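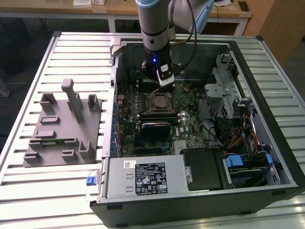 An older desktop tower opened up on the bench, with the processor socket bare and the memory slots at the top of the board.

The Drawer Full of Old Memory Will Not Save You

Every few months somebody tells me to stop throwing out old desktops. Open it up, they say. Put in more memory, maybe a solid-state drive, and you'll have a machine good for another five years. The person giving this advice is usually holding a screwdriver, and has usually not been asked to do the work on a Sunday afternoon with a family waiting to print something.

I wanted to believe it. I have three towers under my desk and a drawer of memory sticks I can't identify. So in June I started reading up, asking around at repair shops and taking side panels off, to see how much of the case for upgrading survives contact with an old computer.

Some of it does. Less than the forums claim.

Start with the part the enthusiasts get right, which is that a desktop case is a friendly place. Lay the tower on its side, take off the panel, and everything is more or less where it was in the last one you opened. The power supply is a metal box in a corner. The drives live in a cage. The graphics card, if there is one, sits across the board in its slot. Plenty of makers went further and put colored latches on the things you're supposed to touch, so a drive comes loose with a squeeze of blue plastic and no tools. Compare that with a modern laptop, glued shut and about as welcoming as a parking ticket.

Then there are the wires. Red, yellow, orange and black, bundled together and hanging wherever the factory left them, stiff enough to push back when you move them aside. No upgrade guide I read spends more than a sentence on them. "Route the cables out of the way" is how the popular one on the Drisadeo site puts it. Out of the way where? The case is full. I spent longer getting one bundle to stay behind a drive cage than I did on the memory it was blocking.

Memory is the upgrade everybody recommends first, and physically it is easy. You open the clips at the ends of the slot, line up the notch, press down until the clips close. Pressing takes more force than you'd like. The board flexes a little, you imagine the crack, and it's fine.

What is not easy is knowing which stick to press. Memory from one generation won't fit another, the notch sees to that, but memory that fits may still not run. The board may refuse the larger size. It may want matched pairs. It may accept the new stick and then restart whenever you open a spreadsheet. Kontogiannis, a secondhand parts shop I have bought from more than once, keeps 1,240 used sticks sorted in trays, and the counter staff wanted the model number of my board before they would sell me anything. I had come in with the model number of the computer. These are different numbers, and the one you need is printed on the board in letters sized for ants.

The processor is where I'd tell most people to stop. With the chip out, you can see the whole arrangement: a square socket, a metal bracket, a little lever. It looks as if it wants a new tenant. But a board that age takes a short list of chips, all of them also old, and the fastest on the list is often the one that held its price. Grelitz, which sells refurbished office machines, quoted me $64 for a used processor one step up from mine. The same shop had a complete working computer, newer than any of my three, for $60.

I asked if that was a mistake. It was not.

That is the sum the fix-it crowd skips. They price the part and leave out the paste for the heatsink, the trip for the right paste, the afternoon, and the second trip after you've found out the old heatsink clamp has lost its tension. They also leave out the power supply, the part most likely to be tired and least likely to be replaced. Read the label on the side before you buy a bigger graphics card. A lot of these boxes were built to run an office desktop and nothing hungrier.

Then come the fans, which I'd put off until last out of cowardice. Dust in an old heatsink packs down like felt. Canned air moves it from the fins onto you. A soft brush does better, and it's the cheapest job on the list, and of everything I tried it made the biggest difference to the one machine that was shutting itself off. I resent this slightly. I had bought parts.

The solid-state drive I'll give them too. Swap the spinning disk for one and even a dull computer starts up quickly. If the power supply is sound and the board has a free connector, do that, clean the fans, and then put the panel back on before you get ideas. There's a long thread on the Uvwood hobby board, past 1,000 replies when I gave up on it, where people describe rebuilding the same tower part by part over several years. They seem happy. By the end most of them have kept the case and one bracket.

As for my three, one got the new drive and now does the household printing. One went to Grelitz for parts credit, and the credit was small. The third is still on the floor with its side off. The drawer is still full.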